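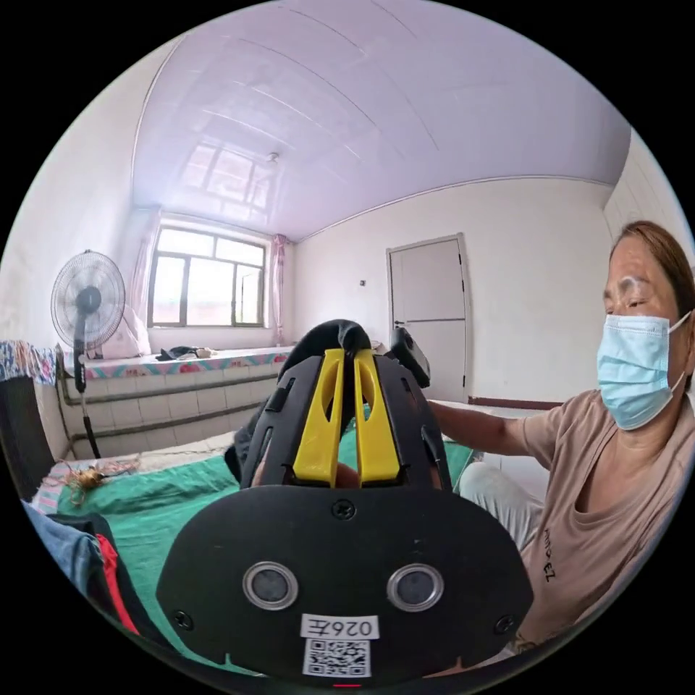
Marama Rewi는 중간 발표 뒤에 보내온 서면 의견에서, 침상 위에 옷을 모아 두는 습관을 곧바로 정리의 실패로 간주하는 것은 성급하다고 지적하였다. 낮 동안 침상은 잠자리인 동시에 옷을 개는 작업대이므로, 어느 시간대의 상태를 기준으로 삼는지부터 밝혀야 한다는 의견이었다. 본 조는 이를 받아들여 조사 항목을 일부 수정하였다.

침상이 있는 방의 의류 및 침구 정리 방식 조사
Lokstead 생활공간 과제 최종 보고서
제출일: 2024-07-17

1. 과제의 목적
본 과제는 높은 침상을 갖춘 방에서 의류와 침구가 어디에 놓이고 어떤 순서로 정리되는지를 기록하고, 가구를 새로 들이지 않고 적용할 수 있는 정리 방식을 제안하는 데 목적이 있다. 기존 수업 자료는 대부분 옷장과 침대가 분리된 방을 전제로 하고 있어, 침상 중심의 방에 그대로 적용하기 어려웠다.

2. 조사 대상 공간
대상 공간은 창 아래에 침상이 놓인 방이다. 침상 앞면은 흰 타일로 마감되어 있고, 그 앞을 따라 회색 난방 배관이 가로로 지나간다. 침상 위에는 여러 색의 무늬가 있는 깔개가 깔려 있다. 창은 흰 창틀에 유리가 여러 장 끼워진 형태이며 양쪽에 분홍 계열의 커튼이 달려 있다. 창가 쪽에는 어두운 색 옷가지가 조금 쌓여 있고, 흰 침구 꾸러미는 왼쪽 구석에 놓여 있다.

조사에서는 침상을 창가, 중앙, 구석의 세 구역으로 나누었다. 구역의 경계는 깔개의 무늬가 아닌 침상의 길이를 기준으로 정하였다. 깔개는 세탁할 때마다 위치가 조금씩 달라지기 때문이다.

3. 조사 방법
조사 기간은 2주이며, 오전과 저녁에 각각 한 차례씩 구역별 물품을 기록하였다. 의류는 당일 다시 입을 것, 세탁할 것, 보관할 것으로 분류하였고, 한 벌을 집어 펴고 개어 내려놓기까지의 과정도 함께 관찰하였다. 기록지는 Segura 양식을 수정하여 사용하였다. 원래 양식에는 침구 항목이 없어 별도의 칸을 추가하였다.

4. 결과
기간 중 기록된 의류는 모두 78점이었다. 창가 구역에 가장 많이 모였으며, 이 가운데 상당수가 당일 다시 입을 옷이었다. 구석 구역은 침구가 차지하는 시간이 길어 의류가 놓이는 경우가 드물었다. 중앙 구역은 오전에는 대체로 비어 있었으나 저녁에는 옷을 개는 자리로 쓰였다.

검은색이나 짙은 색의 얇은 옷은 앞뒤와 안팎을 구별하는 데 시간이 걸렸다. 특히 뭉쳐진 상태에서는 솔기와 목둘레를 찾기 어려워, 한 번 집었다가 다시 내려놓는 일이 잦았다. 조원들은 개기 전에 어깨선을 먼저 찾아 편 뒤 접는 순서를 시험하였고, 이후의 기록에서는 다시 내려놓는 횟수가 줄었다. 다만 조원의 숙련에 따른 변화와 구분하지 못하였으므로 방법의 효과로 단정하지 않는다.

5. 제안
가. 당일 다시 입을 옷은 창가 구역에 두되, 창틀에 닿지 않도록 한다.
나. 침구는 기상 후 한쪽 구석에 모으고, 그 위에 옷을 올리지 않는다.
다. 난방 배관에는 옷을 걸지 않는다.
라. 짙은 색 옷은 낮에 창 쪽을 향해 펴서 확인한 다음 갠다.
마. 중앙 구역은 취침 전에 비운다.

6. 한계 및 향후 과제
조사 대상이 한 곳에 그쳤고, 난방을 사용하지 않는 7월에 조사가 이루어졌다. 겨울에는 두꺼운 침구가 늘어나고 침상의 사용 시간도 달라질 것으로 예상되므로 같은 기록지를 이용한 재조사가 필요하다. Marama Rewi가 제기한 시간대 문제에 대해서는 오전과 저녁 기록을 분리하여 부록에 실었으나, 한낮의 기록은 확보하지 못하였다. 수납 상자를 침상 옆에 두는 안은 통로 폭을 측정하지 못해 이번 제안에서 제외하였다.

부록 1. 구역별 기록지(오전)
부록 2. 구역별 기록지(저녁)
부록 3. 중간 발표 의견서 사본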